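What Is Marble?

Marble is a kind of rock. People have used it for floors, statues, tables and whole buildings for more than 2000 years. It is smooth when it is polished, and it often has thin colored lines running through it. To understand where the lines come from, you have to start at the bottom of the sea.

It starts with shells

Many sea animals have shells made of a mineral called calcite. When the animals die, their shells sink and break into tiny bits. The bits pile up in layers. Over a very long time the layers are pressed together and turn into a rock called limestone. If you look closely at a piece of limestone, you can sometimes find a fossil in it.

Heat and squeezing

The ground under our feet moves very slowly. Sometimes limestone gets pushed deep down, where it is hot and the weight of the rock on top is enormous. The limestone does not melt. Its grains of calcite grow into new crystals that lock tightly together. Now it is marble. Rock that has been changed in this way is called metamorphic rock. "Metamorphic" comes from Greek words for changing shape.

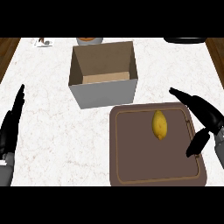 Pure marble is white. Most limestone has a little clay, sand or iron mixed in, and these give marble its colors. Iron can make it pink, red or brown. Other minerals can make it green or gray. The lines are called veins. Some veins began as thin layers of clay or sand. Others formed when the rock cracked and water left minerals behind in the cracks.

Getting it out of the ground

Marble is dug from a quarry. Workers used to split the rock with wooden wedges and iron tools. Today they often use a long wire set with tiny diamonds, which saws through the rock while water keeps it cool. The blocks are then cut into flat slabs and polished.

Something to try

Ask an adult to help you put a drop of vinegar on a piece of chalk or limestone. Watch for small bubbles. The vinegar is reacting with the calcite and making a gas called carbon dioxide. Don't try it on a marble counter, as it will leave a dull spot.

Words to know

Calcite: the main mineral in limestone and marble
Quarry: a place where rock is dug or cut out of the ground
Slab: a wide, flat piece of stone

Written by Rebecca Sorrentino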